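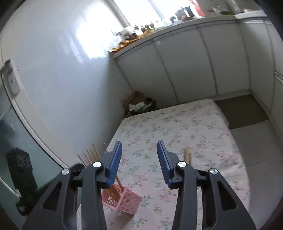 Collecting with the hand-held gripper: wooden sticks and a pink crate, on a bed.

About Prasamby

Prasamby is a small company which gathers examples for robot learning. Our customers build the robots and train the models. We bring them the recordings of ordinary handling work, made by people in real rooms, with the same kind of fingers the robot will later use.

The company was started by Bradley Lightfoot in Jondale, in two rooms above a shop for bicycle parts. Before this he was repairing packing machines for many years, and he often saw a machine fail because a box was standing a little bit turned. From this comes our interest in things that are tipped over, leaning or half hidden. Last April we moved to Pirkbridge, where we have more space for charging and for checking the recordings. The Jondale rooms we have kept for training of new collectors.

How we work

Our collectors go with the gripper to homes, where the owner has agreed in writing. Each one is trained for a full week before the first recording is counted. They learn to close the fingers slowly, to keep the object in view of the camera, and to begin each example from a different position. A soft surface, for example a mattress, is more difficult than a table, and we ask for both.

One task is normally 500 examples, divided between several homes. After each session the files are looked at by a second person, who did not make them. In our last project with Fothergill, which concerned picking up thin sticks and putting them in containers, 92 percent of the examples passed this check at first viewing. The others were looked at again together with the collector. A failed grasp is not thrown away if it is clearly visible what went wrong. We mark it as failed and deliver it in a separate folder, and several customers have told us that they use this folder a lot.

Our people

We have 63 collectors at present. Many of them are working part time, beside studies or family, and the oldest of them is 65. It is not necessary to have a technical education. Patience is more important, and a steady hand. The office has seven people, who plan the visits, check the files and answer to customers.

Privacy

We do not record sound. If a face, a letter or a family photo comes into the recording, it is made unreadable before the file leaves our office. A home owner can ask us to delete everything, also after the visit.

Visit us

The Pirkbridge office is open for visitors every Tuesday afternoon from 2 o'clock. You can try the gripper yourself. Please write to us some days before, so that somebody has time for you.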